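Filed under: Workshop Tips / Small Bits and Where They Go

I do love a good patterned mat on the bench, and a bold one most of all. Mine is all big blocks of red, blue, yellow and white with thick black lines between them, and I bought it years ago because it cheered me up on dark February mornings (it still does!). What I hadn't reckoned on was how useful those blocks would be for keeping hold of small things. A little yellow loop or tag goes missing in a blink on a yellow patch, but pop it on the white or the dark blue and you'll spot it from across the room. 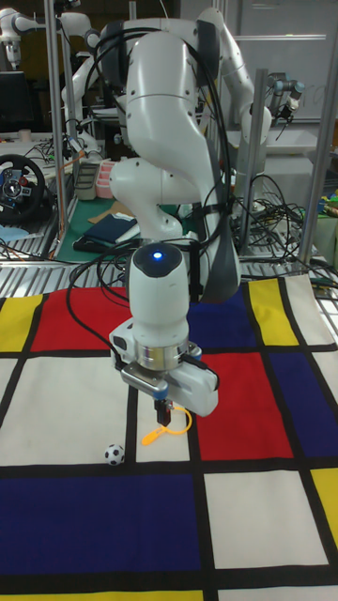

So my habit now is to give each block a job. Light bits go on the dark squares, dark bits go on the white, and anything round gets put in a tray straight away, as a tiny ball will roll off the moment you lean on the table. I use the shallow Plellska trays, 30 cm long, but an old baking tin does just as nicely and you've probably got one lurking at the back of a cupboard.

If your mat is fabric, smooth it from the middle outwards before you start, and have a look at the far corners, which do like to lift. Five minutes under a couple of heavy books usually settles them. For cables, I tie them up off the mat wherever I can, and gather any slack to one side so it doesn't sweep my little parts along with it.

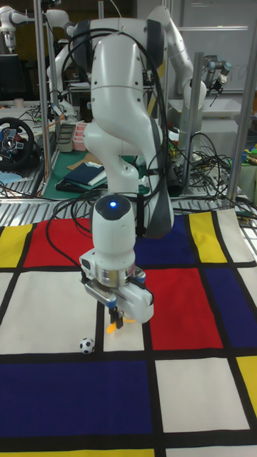

Can I wash a printed fabric mat in the machine?

Check the label first, but mine goes in at 30 on a gentle wash with nothing else in the drum, and I dry it flat over the clothes horse with the pattern facing down.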